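Does the Brarkness late show ever put the full musical set online?

Minoru Imai
Posted 3/18/25

Hi everyone, hoping some kind soul can help. My daughter and I watched Brarkness on Saturday night, and we only caught the last song by Celtudier before the credits rolled over the top of her (right as she started talking to the crowd, too!). The version on the show's channel stops at the applause. Is there a longer cut somewhere, or did we miss our chance?

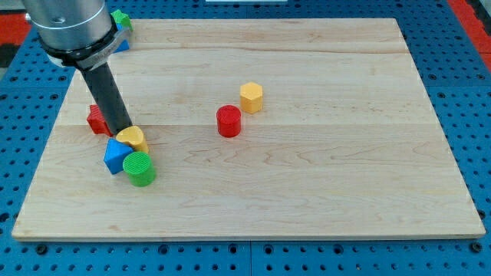
I've been through nearly 343 comments under the clip and they're mostly people arguing about her jacket, bless them.

Miyuki Hosoda
Welcome, Minoru! The show usually keeps the goodnights off its own channel, but the network's catch-up service carries the whole broadcast, credits and all – look for the episode labelled "as aired", not "highlights". It stays up for four weeks, so you've got a bit of time. I went back to watch the October season opener that way and the host's farewell was my favourite part of the whole night. If her speech ran past the end of the broadcast, though, I'm afraid you'd be relying on someone in the audience having filmed it.

Sasaki551
pretty sure its on catch up. she was better on the last tour anyway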